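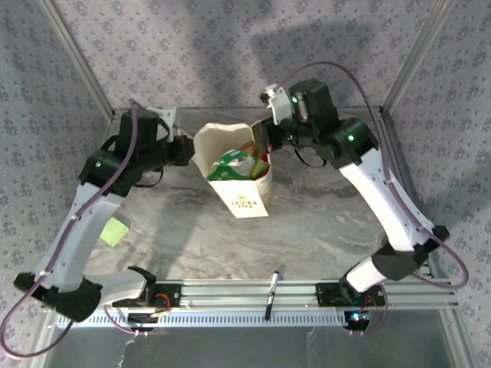
The student robotics club at Bogale Technical College has spent the spring term trying to get two robot arms to pack and close a takeout box, and today it is publishing its results, including the ones that don't flatter it. The project is called Filtska. The club entered it in the Wondov Student Automation Challenge, a contest held by remote submission this year, and placed 11th. The bench is a small one: an arm at each front corner, a rail along the front edge, three papered walls, and a white paper box standing open between the two grippers with a packaged item inside. Everything the club reports below was done at that bench and nowhere else. No restaurant, warehouse or shop has tried the system, and the club isn't claiming that one should.

11 June 2020

STUDENT CLUB REPORTS MIXED RESULTS FROM TWO-ARM PACKING PROJECT

"I've read a lot of press releases about student robots, and most of them say the robot is going to change something," said Alfie Dobson, the club's faculty advisor. "I told the students I would sign off on ours if it said what the arms did and how often they did it. They thought this was a strange way to get attention. They may be right."

What the club tested

The task sounds easy. One packaged item is put in an open paper box, and the arms have to fold the top flaps inward and tuck the last one so that the box stays shut when it is lifted. A person can do this while talking on the phone.

The students collected 800 practice runs in which a club member guided the arms by hand through the whole job. Those runs were used to train the control software. The club then ran a final test of 148 attempts with no one guiding the arms, and logged each attempt as closed, partly closed or failed. An attempt was thrown out only if the power or the computer went down, and the log shows which ones those were.

Fewer than half of the final attempts ended with a fully closed box. Most of the rest ended partly closed, with the first flaps down and the last one sticking up. The remainder were plain failures, where a gripper crushed a corner or pushed the box out of reach of the other arm.

"Partly closed is a polite name for it," Dobson said. "If you handed me my lunch like that I would call it open."

What the numbers don't show

The club asks readers to keep a few limits in mind.

All 148 attempts used the same style of box from the same supplier. In a side trial in May, the students swapped in a slightly taller box and the success rate fell so far that they stopped after one afternoon. They had hoped to include the taller box in the contest entry. It was left out, and the entry says so.

The starting position of the box was varied by hand, within a taped area that was later removed. The club has no record of exactly where each box stood. Two members argued for measuring it and were outvoted on the grounds of time. The advisor sided with the two, but did not overrule the others.

Speed was not scored. On a good attempt the arms need more than a minute for a job that takes a person a few seconds. The contest rules didn't reward speed, so the students did not work on it.

The contest video shows one complete attempt from start to finish without cuts. It is one of the better ones. The club has put the full log next to the video on its project page so that anyone can see how many attempts were less good.

About the contest result

The Wondov judges scored entries on a scale of 100, with points for the written report, the task itself and the software. Filtska did well on the report and poorly on the task. The judges' comments asked why the team had used two arms for a job that one arm and a simple clamp might handle. The club's answer is that it wanted to learn how to make two arms work together. Dobson considers that a fair reason for a class project and a weak one for a product.

Arms, motors and spare parts were bought with club funds and a small equipment grant from Windex Learning Fund, a local education charity. The fund had no say in the test or in this release. It had asked for a sentence on how the project prepares students for the jobs of the future. The club has no figures on that and has left the sentence out.

What happens next

The club plans to repeat the test in the fall with a clamp and a single arm, using the same box, and to publish both sets of results side by side. If the single arm does better, the second arm will go to the introductory class, which is short of equipment. Members also plan to record box positions this time.

New members are welcome. No programming background is needed, though a good deal of the work is resetting boxes and filling in the log, and people who expect otherwise tend to leave by the third week.

The attempt log, the written report and the uncut video can be had free of charge from the club. Requests from teachers and other student teams will be answered first.

Contact: Alfie Dobson, Faculty Advisor, Student Robotics Club, Bogale Technical College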